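Folding Cell Gallery: Working Practice at the Table and Shelf
Dremham Handling Lab, Droscombe site

The gallery accompanies revision 2 of the cell's working rules for two-arm handling of garments. The rules cover the white table, the shelving behind it, and the floor between the two. Notes on individual rules follow the pictures.
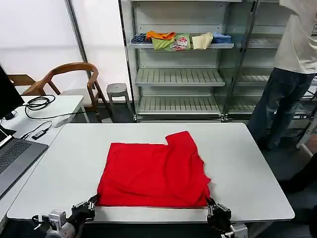
Red garment folded at the near edge of the table, one gripper at each lower corner. Folded items in a row on the upper shelf.

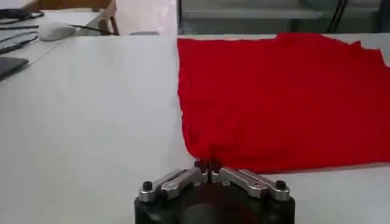
Wrist view. Fingertips closed on the near edge of the red cloth, with creases running out from the pinch point.

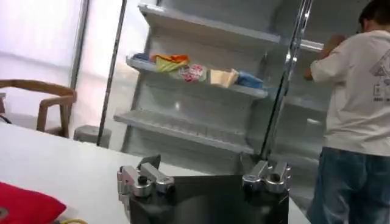 Wrist view toward the shelving. Gripper open, nothing between the fingers; person in a white T-shirt reaching toward the shelves.

Shared space

The cell has no fence. The table and the shelving are treated as two zones with separate rules. The arms may work anywhere over the table top. They may not cross the far edge of the table while a person is in the shelf zone. The limit is set in the controller as a plane, and the operator does not have permission to move it. Changes go through the safety file and need a signature from the Drovthorpe office.

A person entering the shelf zone tells the operator first. The operator answers out loud. If the arms are moving at the time, speed drops to the reduced setting before the person walks in, and it stays there until the person has left and said so. The earlier revision allowed a hand signal. That was removed in May after two signals in one week were missed.

The person at the shelves may face away from the table. The rules are written for that case. Nothing in the procedure depends on the person seeing the arms.

Grip force

Force is limited to 35 percent of the gripper's rated value for all cloth work. The limit applies to knits, wovens and anything padded. Operators have asked for a higher value when a hem slips. The request was declined, and the approach angle should be corrected instead. A pinch taken on the edge with the fingertips square to the table holds well at the standard setting. A pinch taken at a slant tends to slip, and more force does not fix it.

After a pinch, lift before pulling. Dragging cloth across the table with the fingertips in contact marks the table top and wears the fingertip pads. Pads are checked at the start of each shift and replaced in pairs. Do not pair a new pad with a worn one.

When both arms hold the same item, neither arm may open alone unless the folding step calls for it. On a fault, both arms stop and hold. The operator supports the cloth by hand only after the stop has been confirmed on the screen.

Table condition

One garment at a time in the folding area. Side items are moved clear before a fold begins. Cables are kept off the folding area and routed along the table edge where possible. A cable that has to cross the table is logged as an open item and cleared by the end of the shift.

Laptops and input devices stay on the side desk. Drinks are not allowed on either surface. Chairs are pushed back behind the line on the floor when the arms are powered.

Shelf placement

Folded items go side by side with the fold facing out. Overlap between neighbors is accepted for storage but not for a scored run. The person resetting the shelf straightens the row before leaving the zone, and the reset is entered in the log with the time.

Shelf doors must be either fully open or fully closed before the arms are released. A half-open door sits outside the positions stored in the Rivas motion planner and will be treated as free space. It is the most frequent cause of a rejected start.

Stops

There are 2 stop buttons, one at the operator's seat and one at the shelf end. Both are tested every Friday before power-up. A failed test takes the cell out of use until the button has been repaired and retested. Running on the remaining button is not permitted, including for demonstrations.

Any stop pressed by any person is accepted without question and recorded. The log entry gives the task, the step and the arm positions. It does not need to give a name.

Printed copies of revision 1 should be removed from the binder at the side desk. Comments on the current text go to the Droscombe site mailbox with the rule heading in the subject line.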